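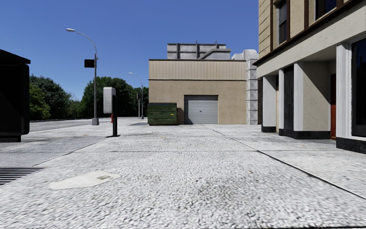 *Pale paving and a low beige building under a clear sky.*

**Review: The Plellovgate Memoir Workbook, by Eirlys Price**

12/9/21

I bought this workbook in June to get moving on a family memoir that had been stuck at 3670 words. It has 127 prompts, each with a blank page facing it. Most ask for 300 words, and the longer ones at the back ask for 1000.

The early prompts are the best part. "Describe a meal you didn't finish" gave me a whole chapter. Price taught night classes for years and her directions are short and clear.

The section on dialogue is thin. She tells you to read your lines aloud and then moves on to query letters, which seem out of place in a book for beginners. The paper is also too light for a fountain pen. Mine bled through on every page, so I switched to a ballpoint.

Spiral binding, lies flat. No index.

I would buy it again for the first half. If you already have a finished draft, get a book on revision instead.

Cirilo Xolalpa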